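Buy the Simulator Before You Buy the Arm

A small company can now get a sales call about a kitchen robot without asking for one. I run the equipment side of a shared commercial kitchen, and I have had four of those calls since September. Three of the callers wanted to sell me an arm. The fourth, from Gorkent, wanted to sell me a subscription to a simulated kitchen with a simulated arm in it. I signed up for that one, and I think more people in my position should do the same before they sign anything larger.

The product is called Cumier. It costs 200 dollars a month for one seat. For that you get a set of ready-made kitchens, a library of household and kitchen objects, a few common arm models, and a task editor where you set up a job and run it as many times as you like. It comes with 483 objects at the time I am writing. You can import your own, but that takes some skill with 3D files and I have not got far with it.

My argument is simple. Most of what goes wrong with a robot arm in a kitchen has to do with the kitchen. Counters are the wrong depth. The fridge door opens into the space where the elbow wants to be. Things get left out. A sales demo is done on a clean table with one item on it, and it tells you very little about a Thursday-night level of mess. A simulator lets you put the mess in first and see what the arm does about it.

The job I have spent the most time on is moving bottles. It sounds dull, and it is, but it is a large part of what our tenants would want an arm to do: take a bottle, move it, put it down upright, leave everything else alone. Glass bottles are awkward. The neck is the easy part to grip, and once you have gripped it there, the heavy end can swing out at an angle and has to be brought straight before it touches the counter.
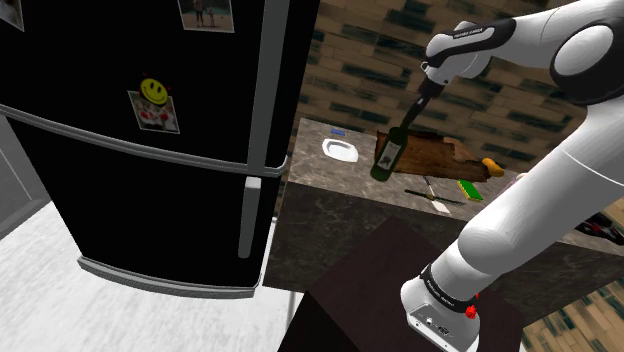
The bottle job in one of the Cumier kitchens, with the arm on its stand beside the fridge.

I like that the stock kitchens are not tidy. There is a cutting board with a sponge on it, a knife lying at a slant, a scrubbing pad, a dish. Somebody even put a smiley-face magnet on the refrigerator. None of this is decoration if you are planning a job. The knife matters a great deal. If the base of the bottle sweeps low across the counter, I want to know what it would hit, and I would rather find out on a screen.

Over 700 runs of the bottle job, I changed one thing at a time. I moved the stand closer to the counter, then farther off. I swapped the bottle for a lighter one. I moved the board. The stand made the most difference by a long way. With the base too close, the arm had to fold up tight to reach the near edge of the counter, and it put bottles down crooked. Moving it back by the width of a hand fixed most of that. An installer would have charged me for a visit to learn the same thing, and would have bolted the stand to the floor first.

Now for the complaints, and there are several.

The physics is good for hard objects and poor for soft ones. Sponges behave like bricks. Cloth is worse, and I would not trust any result that involves a towel. Liquids are not handled at all in the version I have, so a full bottle is just a heavier bottle. Anyone who has carried a half-full one knows that the contents move and the weight moves with them. Gorkent says liquids are being worked on. I would not pay for a feature that is being worked on.

Lighting is also too kind. Our kitchen has strip lights and a lot of steel, and cameras have trouble with both. Cumier lets you adjust brightness and not much else. If your plan depends on a camera finding a dark green bottle against a dark wall at six in the morning, the simulator will make you more hopeful than you ought to be.

And the manual is bad. I got through the first week only with help from Anastasia Koutsoukos, who answers the support line and was patient with me about coordinate settings.

Danuta Baran, who manages our tenants and signs off on my spending, disagreed with me about the whole thing. Her view was that the money should go toward a rental. Ostrowski will rent you an arm on a stand for 700 dollars a week, set it up, and take it away again, and at the end of the week you have seen a real machine in your real room. That is a fair point. A rental will show you the glare and the noise, and how your staff feel about walking past it.

But a week is short. Much of it goes to setup, and the rest goes to whatever the person from Ostrowski knows how to show. You also cannot let a rented arm drop bottles all day to find out why it drops them. I would do the rental second, with a list of the positions and jobs that already work on the screen and a shorter list of the ones I don't believe. We have agreed to do it that way.

I looked at Sultden as well, which has a similar product at a higher price. It has better lighting and a smaller set of objects, and the kitchens are all bare. For a factory bench that would be fine. For us it was the wrong choice, and I dropped it after the trial.

My advice to other small operators is to take two months of Cumier, build the job you need most, and clutter the counter the way your own people do. Keep notes on where the stand goes. Cancel when you stop learning things. The cancel button is under Billing, at the bottom of the page, and it does work - I tested it during the trial.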